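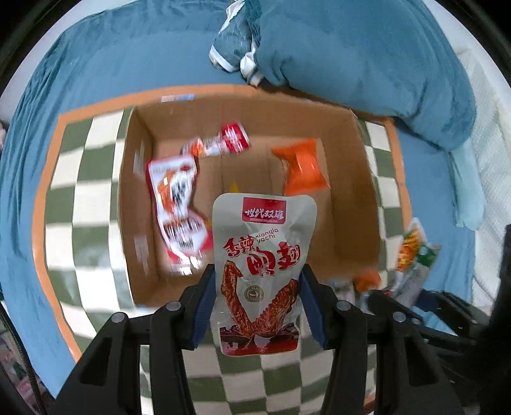 The first thing I learned about teaching a robot to tidy up snacks is that my thumbs get tired. I'd been at it for maybe twenty minutes, a gripper in each hand, when Fanni Pintér leaned over and told me to stop squeezing like I was wringing out a towel. "Let the pads do it," she said. Easy for her! She has 714 of these takes behind her, and I had three, one of which she'd already thrown out.

Fanni collects examples for Vimwood, a small outfit that wants its home robots to handle the soft, slippery, annoying stuff the rest of us pick up without a thought. The project is called Dundis (I asked what it stands for and got a shrug). The idea is simple enough. A person does the chore with hand-held grippers, a camera on each one records the view from the wrist, and the learning system studies the recordings until it can have a go with arms of its own.

So why snacks? Ambros Fuchs, who runs the project, says wrappers are a great teacher. They crinkle, they fold over, they shine in the light, and the same bag never sits the same way twice. His team tried wooden blocks last November and the robot got very good at wooden blocks. "Then we handed it a bag of chips," he told me, and made a face.

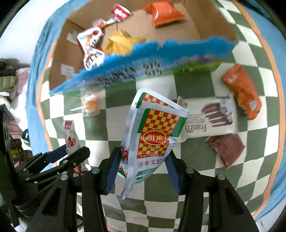
A folded snack packet between the finger pads, with the box and more treats behind it.

I figured the goal would be perfect, smooth takes. Fanni wants good ones, sure, but she keeps plenty of the clumsy ones too – the slow approach, the second try, the little wiggle before the fingers close. A robot that has only seen tidy grabs has no clue what to do when one goes wrong. What she does toss is anything where you dither. My rejected take was me hovering over a pouch, trying to decide which end to grab.

The collection stands at 3,057 takes so far, and Ambros would like a lot more, in a lot more homes, with other people's hands. I've offered mine for another afternoon. Fanni said she'd think about it, then passed me the grippers and told me to go again, slower this time.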